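Junum Tabletop Kit, reviewed
Aug 18, 2024

We bought the Junum kit to answer a fairly dull question: can a small lab get a repeatable set of manipulation tasks going without spending weeks picking objects off store shelves and arguing over them? I have used it for most of the summer at our workspace in Noltdale, and my short answer is yes, if you are ready to do your own paperwork.

The kit is a set of toy kitchen items, a printed task book, and access to a web page where you download the layout sheets. You supply the table and the robot. The task book is sorted by difficulty. The early tasks are single picks, then come placements, and the last section has longer chores that use several items in a row. Each task has a start layout, a goal in one sentence, and a time limit.

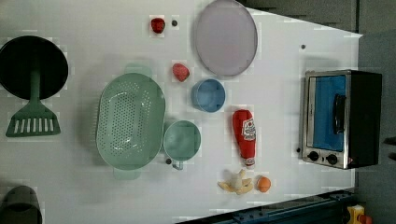 Setup went quickly. I read the first chapter over coffee and was running picks before lunch. The layout sheets give positions measured from a table corner, so you need a tape measure or a grid on the surface. I ended up marking ours with pencil, which wipes off. Junum sells a printed mat as an extra. We didn't buy it and I haven't missed it, though a lab with several people taking turns might feel differently.

The choice of shapes is the best thing about the kit. A banana with the peel splayed out is a much harder grasp than a ball-shaped fruit, and the two make a useful pair. You can tune a grasp on the round fruit until it works every time, switch to the banana, and find out how little you had solved. The plate is hard for another reason: it lies flat and wide, and a gripper has to come at the rim from a low angle. Our success rate on plates was poor for the whole first month. The colander is easier than I expected, thanks to its two short handles.

The toaster oven is the item most people will ask about. The tasks for it are opening the door and putting something inside. Opening the door took us longer to get right than anything else in the book, mainly because the oven is light and wants to slide when the arm pulls on it. The task book says to fix it down if needed but doesn't say how. Double-sided tape worked for us. A pair of mounting points on the base would be better.

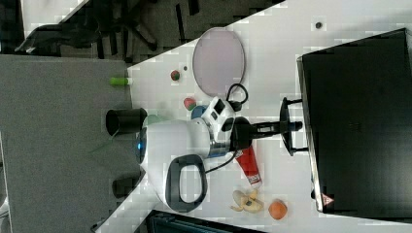 Keabetswe Mtshali
Robotics technician, Demissie

The time limits are uneven. Most are generous, and a few of the long chores seem to have been written for an arm much faster than ours. We stopped treating them as pass or fail and just wrote down how long each run took. Scoring in general is the weak part. The book gives a 3-level score for each task, but the middle level is described so loosely that my coworker Cristian Inga and I often gave the same run different marks. We wrote our own rules in the end, and that took an afternoon.

Support has been decent. I wrote to Junum about a layout sheet that had two items overlapping, and Sheyla Valderrama on their help desk sent a corrected sheet in 2 days. A later question about replacement parts took longer. Single items can be reordered, but only by part number, and the part numbers are on a card that is easy to throw out with the packing. Keep the card.

As for wear, we logged 3507 attempts before I sat down to write this. The fruit has held up well. One label is scuffed, and the cookware has light marks where the fingers close on it. None of that has changed how the pieces grip.

I also tried the Terard set last November, on loan. It has more items and a nicer case, but the objects are mostly boxes and cans, and our results on it leveled off early. The Junum kit kept giving us failures worth looking at.

I would buy it again for a lab that is starting out or needs a shared set of tasks with another site. If you already have a shelf of objects and your own protocol, the task book is the only part you would use, and it isn't sold alone. Plan on 20 minutes to reset the table after the longest chores if you follow the sheets to the letter. We follow them loosely on practice days and strictly when the runs count.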